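Workshop Tips: Getting Started With the Rolovach Sidewalk Kit

I've had the Rolovach kit on my bench since September and I'm still grinning every time I plug it in. It's a small four-wheeled cart you build yourself, meant for hauling tools or groceries along a sidewalk, and it comes with a street simulator so you can practice on your computer before a single wheel touches the ground. Mine cost $228 without the battery. These are the things I wish I'd had taped to the wall on day one.

Drive on screen first
I know, you want to bolt the wheels on. So did I! But the simulator is the best part of the box, and an hour in it will change how you build. Load the downtown map and start with a wide crossing. Line up with the stripes while you're still at the near curb, pick something fixed on the far side (I use the signal pole) and hold it dead ahead the whole way over.

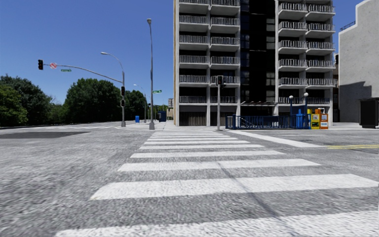

The big intersection in the downtown map. Head for the signal pole, left of the blue railing.

Look at the pavement, too. There's a thin crack line running across the near stripes, and the asphalt texture is coarse and speckled, good practice for anyone tuning a downward-facing camera. My first settings took the crack for a curb and stopped the cart cold. I turned the edge sensitivity down two notches and it sailed on through.

Keep your cables short
The wires in the kit are generous, and long loops love to find a wheel. Cut them to fit, then add a hand's width for the day you need to pull the lid off. Bread bag clips make great labels — write on them with a laundry marker.

Save old egg cartons
Five screw sizes come in one bag. Sort them before you start and write the size in each cup. Huguette Fraser, who got me into this whole hobby, uses a muffin tin and swears it's better. It is easier to wash, I'll give her that.

Check the log before you blame the motors
Each practice run saves a log. On my last long one it had 1,351 lines, and the trouble was on the second: I'd left the wheel diameter at the factory setting. Measure your wheels with the tires on, type it in, and then go hunting for other problems.

Practice parking near furniture
Once you can cross a street, move over to the sidewalk section. It's roomy, with a green bench set out in front of a stone arch and a hydrant near the curb. I run between the two, turn around, and try to stop square beside the bench without getting close to the legs. Big dark windows line the building on the right, and they have reflections in them, so if you're using the camera for steering, teach it to stick to the paving and leave the glass alone. A ledge along the foot of the windows makes a handy line to follow.

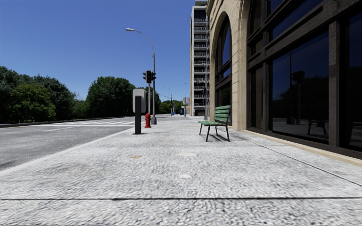
Wipe the lens, then wipe it again
Sawdust gets everywhere in my shop. A clean eyeglass cloth in a zip bag, clipped to the cart's handle, has saved me more fiddling than any upgrade.

Which battery?
I went with the Anum pack and like it a lot. It slides in from the back and a strip of hook-and-loop tape keeps it from rattling. Lachlan Wihongi runs the Paterson one, a bit heavier, and had to move his front axle forward to balance things out. Either way, charge it on a tile or a cookie sheet, away from your rags.

One small gripe
The printed manual skips the lid hinge completely. The pin goes in from the left, with the flat side up — put a drop of oil on it first.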